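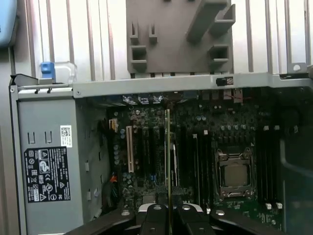
Recording card insertion demos on the Baven cell

Last updated 24 October 2026

These steps cover one session of teleoperated demos for the Irngate task set. One session is 30 episodes. The full set for a task is 200.

Before you start

Clamp the fixture plate to the table and lay the tower on its side with the panel off. Check that the cables inside are out of the arm's path. Start the recorder and confirm that the wrist view and the fixed view both show a live picture and that the clocks agree.

Recording an episode

Put the card in its holder and send the arm home. Press record, then wait 3 seconds before you move. Grip the card low, square it to the slot and bring it down slowly. If it catches, back off and try again without stopping the recording — those corrections are worth keeping. Open the gripper, lift clear and press stop.
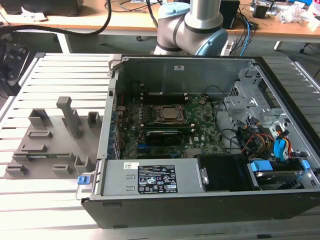 Move the tower a little between episodes, a finger's width or a few degrees. Leave the plate where it is, or the holder positions will need to be taught again. Change operators after each session if you can.

Labeling

Mark each episode as success, recovered or failed in Nouri before starting the next one. Failed episodes stay in the folder but are left out of training. In the January set we kept 169 of 200, and most of the rest were bad gripper contact at the start.

Questions about the export format go to Uyên Đào.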